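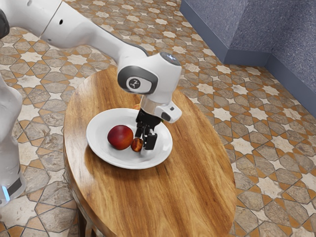
A robot that never leaves the screen sounded like a poor reason to drive to Rorwood, one visitor admitted at the sign-in desk, adding that an hour later it was the part she wanted to see again. Wesarach opened its simulation lab to the public for an afternoon in August, and 89 people signed in between noon and closing time.

The lab does most of its work in Tipoki, a simulator the company wrote for its own use and now licenses to a handful of small manufacturers. Staff ran it on the large screen in the front room while visitors sat or stood wherever they could find space. The main demonstration was a handling task: a simulated arm with a two-finger gripper, a plate of fruit on a wooden table, and an instruction to pick up the small fruit and leave the big one alone.

Wesarach chose fruit for practical reasons. It is round and it rolls, and no two pieces are quite the same size. The company's customers mostly handle packaged goods, but the engineers said a program that copes with a peach usually has less trouble with a carton. The plate makes it harder. A gripper that comes down too low will hit the dish, and one that comes in from the wrong side will push the large fruit before it gets to the small one.

Each run started from slightly different settings. Between runs, the staff changed how slippery the fruit was and let visitors choose the next value. Several children asked for the lowest setting every time, and the staff went along with it for longer than the schedule allowed.

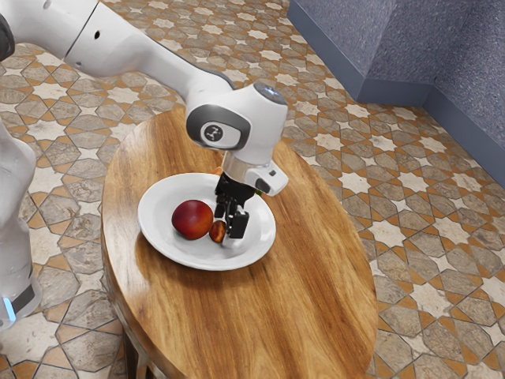
Why so many runs

A common question was how much practice a program needs before anyone trusts it with a real arm. Wesarach's answer for this task is 4,000 simulated attempts, with the fruit moved and resized between them. In the latest full set, 3,140 ended with the small fruit lifted and the large one still in place. The engineers did not call that good enough. Their current target is higher, and they said most of the misses come from approaches where the fingers have very little room between the two pieces.

The numbers led to some discussion in the room. A few people wanted to know why the company does not simply practice on hardware. Staff said it does, later on, but that a full set of attempts on a physical arm would tie up the machine for weeks and go through a lot of produce. In Tipoki the same set finishes overnight.

There was also a question about jobs, which got a short answer. Wesarach said its software is used to plan and test work cells, and that decisions about staffing belong to the companies that buy them. Not everyone seemed satisfied with that, and the talk continued at the coffee table afterward.

Visitors who stayed for the second session could try steering the gripper themselves with a hand controller. Most found that judging depth on a flat screen was the hard part – the fingers would look lined up with the fruit and then come down well to one side.

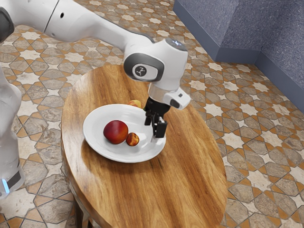

The staff then switched on a second view from the side, and the steering got easier for nearly everyone who took a turn. A similar option for operators is planned for the next version of Tipoki, along with a slower mode for training new users.

Wesarach also used the afternoon to talk about Clerora, a project meant to bring the fruit task to a physical arm. Work on it starts this winter in the rear half of the Rorwood building. The engineers expect the first weeks to go mostly to measuring how far the real gripper differs from the simulated one.

Another open afternoon is planned for spring. Admission will be free again, and the steering session will need a reservation.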